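Dispokredit durch Ratenkredit ablösen oder lieber langsam selbst abbauen?

Hurkoso
20.12.2025

Hallo zusammen,

ich hänge seit dem Umzug dauerhaft im Dispo und komme nicht mehr raus. Mein Gehalt gleicht das Konto am Monatsanfang fast aus, und in der letzten Woche bin ich wieder tief im Minus. Dazu läuft noch eine Ratenzahlung für die Waschmaschine, die endet im Februar.

Meine Bank hat mir am Telefon einen Ratenkredit angeboten, mit dem ich den Dispo auf einen Schlag ausgleichen könnte. Der Zinssatz wäre deutlich niedriger. Ich habe aber Bedenken, weil ich dann eine feste Rate habe und der Dispo ja trotzdem noch da ist. Außerdem soll ich gleich eine Restschuldversicherung mit abschließen. Muss man das?

Im Haushalt gibt es noch etwas Luft. Ich habe zwei Abos, die ich kündigen könnte, und beim Einkaufen gebe ich zu viel aus, vor allem für Kleinkram unterwegs.
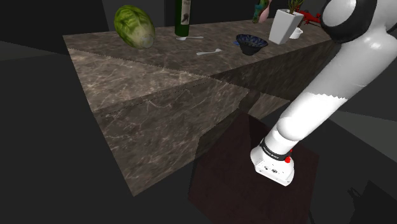
Ein Haushaltsbuch führe ich erst seit kurzem, deshalb kann ich noch nicht genau sagen, wie viel im Monat wirklich übrig bleibt. Mich interessiert, wie ihr das gemacht habt und worauf ich beim Vertrag achten muss.

Wernari

Ich war in einer ähnlichen Lage und habe umgeschuldet. Würde ich wieder machen. Ein paar Punkte dazu:

Verglichen wird immer der effektive Jahreszins, nicht der Sollzins. Der Zinssatz in der Werbung gilt oft nur bei sehr guter Bonität. Hol dir mindestens ein weiteres Angebot und achte darauf, dass eine Konditionsanfrage gestellt wird und keine Kreditanfrage. Die Konditionsanfrage wirkt sich nicht auf deinen Score aus.

Die Restschuldversicherung ist in der Regel freiwillig. Lass dir das Angebot einmal ohne ausrechnen. Bei mir wäre der Kredit mit Versicherung ungefähr 20 Prozent teurer geworden, und gezahlt hätte sie nur in wenigen Fällen.

Frag auch nach kostenlosen Sondertilgungen. Wenn im Februar die Rate für die Waschmaschine wegfällt, kannst du das Geld dort hineinstecken.

Wichtig ist, dass du den Disporahmen nach der Ablösung herabsetzen lässt. Das geht formlos bei der Bank. Ich habe das erst nach sieben Monaten getan und stand bis dahin schon wieder im Minus, zusätzlich zum Kredit. Ganz streichen würde ich ihn nicht, sonst platzt womöglich eine Lastschrift.

Dantas

Kein Kredit. Abos kündigen, Karte zu Hause lassen, nur noch bar zahlen. Dann ist der Dispo irgendwann weg.

Flavby

Bar zahlen hilft manchen, aber bei den Dispozinsen kostet das Warten eben auch Geld. Schreib erst einmal zwei Monate lang alles auf, dann weißt du, welche Rate du tragen kannst. Die Rate lieber etwas kleiner wählen und bei Bedarf sondertilgen. Wenn am Ende gar nichts übrig bleibt, geh zu einer gemeinnützigen Schuldnerberatung. Die Wartezeiten sind je nach Ort unterschiedlich, also früh anrufen.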